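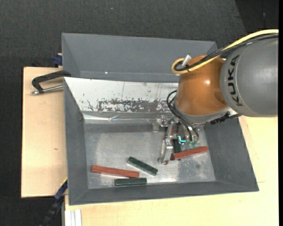
From: Nana Mensah
To: Flekberg blocks list
Subject: Re: Re: sorting by color or by length?
Sent: July, 7:40 in the morning

Boonsong, thanks for writing all that out. I'm answering inside your message so I don't lose track of the points.

> I have been through the whole stock again and I get 2,920 blocks,
> which is not what the sheet says. The sheet hasn't been right since
> the Nurkport boxes came in, so I would go with my number unless
> anyone wants to repeat it.

I don't want to repeat it. Let's use 2,920 and cross out the old figure. If you still have your notes by length, please keep them. The old sheet only has colors, and every time a set comes up short we end up measuring things on the floor.

> Of those, 700 are red. I put the brick red and the brighter red
> together for now. Greens I have not split out yet. There is a dark
> green and there is a middle green and in the evening I can't tell
> them apart.

Please do split the reds. They get used together by people who don't care and then sent back by people who do. The brick red goes with the dark green in the old sets, and that's the pairing you want for anything where you have to tell two sorts of block from each other at a glance. The six in the gray bin are red and dark green, three of each, and even lying every which way on the floor of it you can read which is which.

For the greens, do it near a window before noon. I lay one known dark green block on the table and put each of the others up against its long side. If I have to think about it, it goes in the middle green pile. There may be a few wrong ones at the end and I can live with that.

> My main question is whether we go on sorting by color or change to
> length. Color looks tidy on the shelf, but when I make up an order
> I am always after a length. Last week I went through four boxes to
> get enough long ones and then had to put four boxes back.

Length first, then color inside the box. I held out against this for a long time and I've come around. A box with mixed lengths never packs properly. The short ones slide down between the long ones, you can't get the lid flat, and then things get stacked on top of a lid that isn't flat. With one length per box you can lay them in rows and alternate the direction every second layer, and the whole thing stays put when you carry it.

Inside the box a strip of cardboard between colors is enough. Don't bother with labels on the strips.

> We have 20 of the Singhal bins with lids. Is that enough, or should
> I order more before the price goes up? Also, do we keep the wide
> open ones? They take up a lot of room for what they hold.

It's enough for length sorting if we give the two common lengths several bins each. I'd hold off on ordering. We can put the odd pieces in shoe boxes until we see how many there really are.

Keep the wide open ones. I agree they're bad for storage and I wouldn't store anything in them. What they're good for is having blocks spread out in a single layer, with space to get at each one. In a deep bin you pick up the top block and two others shift. With just a handful across a wide floor you can take any of them in any order and the rest stay where they were. I use mine for checking returns as well - tip a set out, spread it, turn each block over once, and put it back in its box.

A hard metal floor is noisy, so don't tip a full box into one all at once. Lower the box to the floor and slide them out. Chipped corners are nearly always from dropping and hardly ever from building.

> About cleaning. The Nurkport lot had something sticky on it, old
> tape I think. I tried warm water and dish soap on a few and it
> came off but it was slow. The Vosach cleaner was suggested to me.
> Has anyone tried it on the painted ones?

I have, on two scrap pieces. It took the stickiness off and it also took a little of the color with it, more on the red than on the green. I'd stay with the dish soap. Use a cloth that's damp and no more than that, do the long sides first, then the ends, and stand them on end to dry overnight. For the worst of the tape I rub it with my thumb while it's still warm from the water and most of it rolls up.

If you find any where the color has already worn through at the corners, set them aside in one place. I have a small can of the brick red left. I have nothing that matches the dark green, so those will have to stay as they are, or go into the mixed sets.

> Last thing. How do you want the mixed sets made up? I have seen
> them go out as all long, as half and half, and once as whatever
> was closest to the door.

Equal numbers of the two colors, one length throughout, and nothing chipped. If you run out of one color, make a smaller set and write the number on the box - don't fill it up with the other color. I had one come back with a note asking where the missing greens were, and there had never been any in it.

Before a set leaves, lay it out flat one time so both colors can be seen, then pack. It takes a couple of minutes. I used to skip this when I was in a hurry and I've regretted it more than once.

I can come over and help with the lengths if you leave the boxes where they are. I'd bring the long measuring board, the one with the stop at the end, so we can push each block up against it and read it off. Please clear the big table if you get there before me, and don't restack the Nurkport boxes yet. I want to see the bottom layer first. Two of them felt heavier than they should when I moved them and I'd like to know what's in there.

Does anyone else on the list have dark green they don't need? Any length. I can pick up.

Nana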